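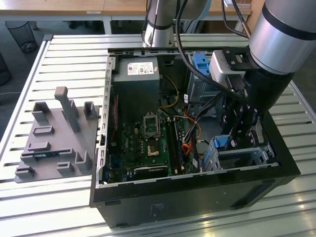
Old PCs are my favourite kind of Sunday mess!

I've been meaning to take this tower to bits since October, and this weekend I finally cleared enough space to do it. It came from the tip shop in Prallstead for 15 pounds (they wanted 50 for the one next to it, which had a window in the side and not much else going for it). No processor, so the socket is sitting there with its bracket open, but the rest of the insides looked too good to leave behind.

What I love about cases from this era is how easy they are to get into. Lay it on its side, side panel off, and there's everything at once: the power supply up in its corner, the green board, two black memory slots, and that great tangle of yellow, red, orange and black wires looping across the middle. I know tidy cables are the thing now, but I have a real soft spot for the spaghetti. It reminds me of the first computer I ever opened, a beige Kramer that I was strictly forbidden to touch. I was 11 and I touched it constantly.

The blue plastic bits on the drive bays are lovely too. Someone decided that the parts you're meant to pull should be a cheerful colour, and I want to shake that person's hand. More blue latches please!

The slatted bench has been a joy, by the way. Dust drops straight through the gaps and I can sweep it up off the floor later. The one drawback is screws, which do exactly the same thing, so I've started putting mine in an old Prelora biscuit tin the moment they come out.

Next job is a proper dust with a soft paintbrush, then I need to find a processor that fits. The chap on the Sterix forum who usually sells them is away until the 11th, so it'll have to wait a bit. I'd like it to end up as a music machine for the kitchen, with both drive bays filled and every album I own on it. If anyone has a spare heatsink going, do leave a comment, I'll happily pay the postage!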